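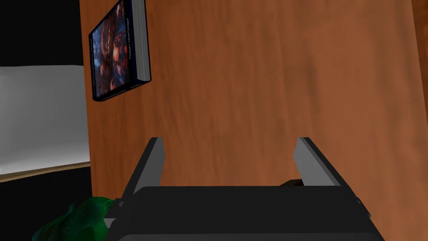 Ankrah Opens Orders for the Sumurum Roadster, a Two-Seat Car Built on an Aluminum Tub

Barkar, 2024-06-19

Ankrah, the small-volume sports car builder, is now taking orders for the Sumurum, a two-seat roadster with a mid-mounted four-cylinder engine and a five-speed manual gearbox. Production is limited to 200 cars. The first will be delivered to customers in July of next year.

The Sumurum replaces the company's earlier coupe, which went out of production last fall. It shares the older car's front uprights and steering rack. Everything else is new, including the tub, the rear subframe, the fuel tank and the wiring.

Chassis and body

The tub is made from folded and bonded aluminum sheet with riveted joints at the sills and the rear bulkhead. The bonding work is done by Flollo, which also supplies the door beams and the crash structure ahead of the front wheels. A tubular steel subframe carries the engine, gearbox and rear suspension. It unbolts from the tub at six points and can be dropped as one piece with the engine still in it. Ankrah's own shop used to need two days for a clutch change on the coupe. The same job on the Sumurum prototype was done in an afternoon.

Body panels are fiberglass. The front and rear clamshells are hinged at the outer ends and lift off for major work. The doors are conventional, with wind-up windows. A fabric top is standard and stows behind the seats. A hard top will be offered later, and its price has not been set.

Engine and drivetrain

The engine is a 2.0-liter unit without a turbocharger. It makes 191 horsepower and runs on regular premium pump gas. The company tested a turbocharged version early in the program and dropped it, as the extra cooling would have taken up the rear luggage space and added weight behind the rear axle.

Power goes to the rear wheels through a cable-shifted gearbox. A limited-slip differential is standard on every car. There is no automatic option and none is planned.

Suspension and brakes

Double wishbones are used at all four corners. Dampers are adjustable for rebound only, with 32 clicks of adjustment, and each car leaves the shop on the road setting. Owners who plan to take the car to track days can order a stiffer spring set, which comes with thicker anti-roll bars.

Brakes are vented discs front and rear, with four-piston calipers in front. The steering has no power assist. Anti-lock brakes are fitted. Traction control is fitted too and can be switched off with a button to the left of the steering column.

Cabin

The seats are fixed-back shells on sliding rails, trimmed in cloth or leather. The pedal box moves fore and aft and is set with a hand tool supplied in the car. Gauges are round dials with needles, and there is a small screen for trip and fuel information. A heater is standard. Air conditioning is an option. A radio is also an option and comes with two speakers, one in each door.

Luggage goes in a compartment behind the engine. There is a second, shallower space under the front clamshell that holds the tool roll, the tow eye and the tire repair kit. No spare wheel is carried.

Testing

Two prototypes have been running since last spring. One is used for durability work on public roads near Barkar and the other for brake and cooling tests. The cooling work led to a larger radiator and a change to the ducts ahead of the rear wheels. A third car, built to the final specification, is being put together now and will be used for dealer demonstrations.

Ordering

A deposit holds a build slot and is refundable until the customer signs off on the final specification. Cars will be built in order of deposit. Owners of the earlier coupe have already reserved some of the first slots, and those cars will be numbered in the same sequence as the rest.

Eight standard paint colors are available. Special colors can be matched from a sample and add three weeks to the build. The warranty runs for two years. The first service is due after 300 miles and is included in the price, along with the oil and filter. It can be carried out at the Barkar shop or by any Ankrah dealer.

A full specification sheet, a list of options and the order form are available from dealers and from the Ankrah sales office. Visits to the shop are by appointment.

About Ankrah

Ankrah designs and builds two-seat sports cars at its shop in Barkar. The company also services and restores its earlier models and keeps parts for all of them in stock.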